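Relatório de progresso - Projeto Drisine
Componente 2: Acondicionamento de alimentos em porções individuais
Período: março a junho
Entidade executora: Destport
Responsável pelo relatório: Miroslava Panasiuk

1. Âmbito

O presente relatório cobre a segunda fase do projeto Drisine, relativa à definição de um procedimento de montagem e fecho de caixas de refeição com tampa articulada. A fase anterior ficou encerrada com a escolha do fornecedor de caixas (Ateş) e não é retomada neste documento.

2. Atividades realizadas

Foram concluídas 4 das tarefas previstas no plano de trabalhos: seleção dos formatos de caixa, definição da ordem de enchimento, redação da ficha de montagem e ensaio de fecho com conteúdo misto. A quinta tarefa, relativa ao empilhamento para transporte, transitou para o período seguinte por atraso na entrega das grades da Drurkia.

A ordem de enchimento passou a ter a seguinte sequência: peças de maior volume junto aos cantos, peças cortadas ao centro e ao fundo, peças pequenas nos intervalos. Os citrinos são colocados em metades, com a face de corte para cima. A colocação com a face para baixo foi abandonada em abril, depois de se verificar acumulação de sumo no fundo do tabuleiro.

O ensaio de fecho incidiu sobre 689 caixas. Em 20 destas a tampa não encaixou à primeira tentativa. Na maior parte dos casos registados, a causa foi uma metade de limão que ultrapassava a altura da parede do tabuleiro - situação mais frequente nas caixas de parede baixa.

Posto de montagem com caixa aberta, tampa verde levantada para trás e metades de limão com o corte para cima:
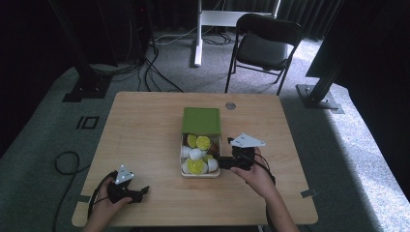
Siham Abou Jaoude observou, na revisão da versão preliminar, que a ficha de montagem não fixa uma altura máxima para as metades de citrino e que, sem esse valor, cada operador decide por si quando uma peça é demasiado alta. Pediu também que se indicasse se a peça rejeitada volta a ser cortada ou se é substituída. A observação foi aceite. A ficha revista incluirá um calibre de altura e a indicação de substituir a peça, sem novo corte.

3. Posto de trabalho

A montagem é feita sobre mesa, com a caixa centrada e a tampa do lado oposto ao operador. A alternativa com a tampa virada para o lado foi testada por Orest Ivanyshyn e rejeitada: ocupa mais largura e obriga a rodar a caixa antes do fecho.

4. Execução financeira

A rubrica de consumíveis apresenta um saldo de 2000 euros. Propõe-se a sua transferência para a rubrica de transporte, a fim de cobrir o aluguer de grades durante o ensaio de empilhamento. A transferência não altera o valor global aprovado.

5. Desvios e riscos

- Entrega das grades: atraso ainda sem nova data confirmada pelo fornecedor.
- Calibre dos limões: variação entre lotes superior à prevista. Uliana Lytvynenko está a rever a especificação de compra.

6. Próximo período

Ensaio de empilhamento, emissão da ficha de montagem revista e repetição do ensaio de fecho apenas com as caixas de parede baixa. O pedido de transferência entre rubricas segue em anexo, para decisão da entidade financiadora.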